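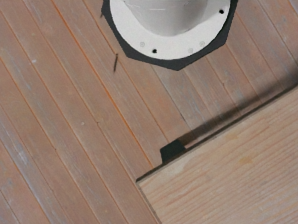

Part 4: Building your episode guide

Okay, by now you've got the Savine software installed and your show added to the library (if you haven't, go back to Part 3, I'll wait). This part covers the episode guide itself, and it's the bit I get the most email about. I use Wadosbridge as my test show all the way through because I've seen every season more times than is healthy, so swap in your own title wherever you see it.

Before you start

You'll want a list of the episodes in the order they aired. The order on the discs is often different, and if you mix the two you'll be renaming things until midnight. I did exactly this with season two and I'm still a bit sore about it.

Setting up the seasons

1. Open your show and click Seasons, then Add Season. Type the season number by itself. Don't type "Season 1" or you'll get "Season Season 1" at the top of the page.

2. Enter the number of episodes. Savine makes that many blank entries. If a show is still airing, put in what's been announced so far and add more later.

3. Pick a numbering style. There are two: running (1, 2, 3 and on through the whole show) and season (101, 102 and so on). I like season numbering, so when I say episode 311 I mean season three, episode eleven, and fans will know it too.

4. Click Save. Do it now, before you touch anything else on the page. There's no autosave on this screen.

Note: If you change the numbering style later, your links between episodes will survive but your bookmarks won't. Leif Vik on the help forum wrote a little script that fixes them, and it's pinned at the top of the Tips board.

Filling in an episode

5. Click any blank entry and add the title, writer and director. Copy names from the end credits if you can. Fan wikis are great but they do love passing a typo around!

6. Set the run time in minutes. The Wadosbridge pilot runs 67, and the rest are shorter. Leave out the "previously on" recap if you're the strict type. I leave it in.

7. Write your summary. The box takes up to 650 characters, which sounds like loads until you hit a finale with four plotlines and a wedding. Write it somewhere else first and paste it in.

8. Tick Contains Spoilers if your summary gives away the ending. Readers then see only the first 110 characters until they click, so keep the opening sentence harmless. Mine for 311 used to begin "After the funeral" and boy did I hear about it.

Caution: The spoiler tick doesn't cover the cast list. If a dead character turns up again as a surprise guest, mark that actor as Hidden on the Cast tab or the name will sit there in plain view.

Linking crossovers

9. If your show shares characters with another one, open the episode and choose Link, then Crossover. Search for the other show by title. Wadosbridge has a two-parter that finishes over on Miltstead, so that's the one I link.

10. Choose which half comes first. Savine puts a small arrow on both pages - check that it points the right way, as it guesses from air dates and two episodes on the same night will confuse it.

11. Save both episodes. Yes, both. Saving one leaves you with an arrow going nowhere.

Note: You can't link to a show that isn't in your library yet. Add it with zero seasons and come back to it whenever you feel like it. My Miltstead page has been an empty shell since February.

If the guide looks wrong

Episodes in a strange order: go to Seasons, click Sort, and choose Air Date. Specials with no date drop to the bottom.

Summaries cut short with no tick set: your text went over the limit when you pasted it. Trim it and save again.

Titles showing as question marks: this one's usually accented letters from an old spreadsheet. Type the title in by hand.

Part 5 is ratings and reviews, including how to import your old star scores.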